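I Finally Watched a Monster Movie Marathon and I Have Opinions

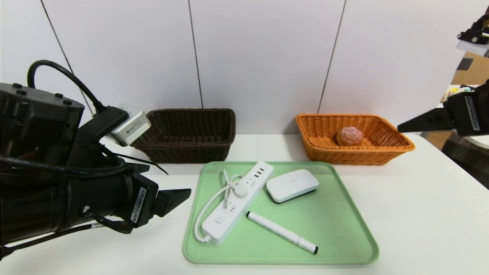 White tabletop, orange basket.

So Mei-kuen Mok has been after me since March to sit down with the Cantero movies, and last night I caved and watched two of them back to back. Two! On a work night!

The first one, Cantero Rising, is 151 minutes long and you feel maybe ten of them. A giant eel gets into the reservoir above a ski town and the mayor (wonderful, sweaty, terrible tie) keeps the winter festival going anyway. I yelled at my TV. The eel looks like a wet sock for the first half hour and then there's a chairlift scene that made me pull my feet up on the couch.

The sequel is called Plirby, after the dog, and yes, the dog lives, I looked it up before I pressed play. It's sillier and cheaper and the songs go on too long, but I'd watch it again before the first one. Jui-lin Yau disagrees with me and has sent me a very long text about it.

There's a third one with 30 eels. I've got popcorn left, so that's my Saturday sorted.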